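2025-05-25

Slept in until the magpies gave up on me, then toast, then a second piece of toast, and then I ran out of ways to put off the desk. I have been saying I would sort that room properly since the start of May. I had the whole Sunday with nothing in it, a pot of tea made, and the window open because it was one of those mild mornings you get right before the cold properly arrives.

I do love that desk. It's plain white with rounded corners and it came from Partanen when they were clearing out the old showroom, and I carried on about the price for a week. But white shows everything. Every tea ring and every bit of pencil, and whatever it is that comes off the bottom of my craft box. So the big mat has been the best thing I've bought all year. It's a peachy beige colour, nearly the colour of the inside of a shell, and it takes up most of the middle and the right-hand side. I dithered between that and a grey one from Vistton for ages and I'm so glad I went with the warm one. The grey would have been very sensible and I'd have been sick of it by winter.

The flowers and the little plants have gone along the back where they can't be knocked. The bouquet is artificial, pink with a great long green stem that pokes out to the left however I turn it, and I've decided to let it. Beside it are the two succulents, the spiky one in its white pot and the one with the broad pale leaves, which I think is the prettier of the two although I feel mean writing that down.

Then there was the plastic. I've been keeping a sheet of it, the cloudy see-through kind, with the idea of laying it over the mat on painting days so I don't ruin the colour in the first month. It has been folded in a drawer under the Sumora catalogues and it has no intention of lying flat.
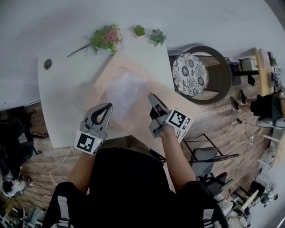

Yuzhen Xia reckons I should forget about plastic altogether and put an old cotton pillowcase over the mat, as it soaks up the drips and can go straight in the wash with the towels. She had a sheet like mine on her sewing table for years and said it slid about every time she leaned on it, and that the creases never did come out, even with a pile of atlases on top. I said I'd think about it. I probably will do the pillowcase in the end, but I've kept this sheet through 2 house moves and I'm not ready to be told it's rubbish.

The round chair can stay where it is to the right of the desk. I had it by the bookcase for a while and it looked lost. With the medallion cushion on it, the white and grey one, it is a really lovely place to sit and read for half an hour, and the dark weave looks well against the floorboards. The small side table is next to go. Not out of the house, just further along, so that I can reach it from the chair and put a cup down. It collects little bits and pieces faster than any other surface I own, and I must find a dish for them.

Still on the list is the floor. There are cables lying on it and a power strip too, and I'd like the lot of them tucked in behind something before I catch a toe. The desk has that neat round hole near the left side for feeding a cord through and I have never once used it, which is silly of me. I'll measure up for a basket from Porkau, 60 centimetres wide if they make one.

Soup for tea, the last of the pumpkin. I went back in afterwards with the lamp on and stood there for a while admiring the mat. The sheet I've left for tomorrow, and I want to look out the blue pillowcase before I go up to bed.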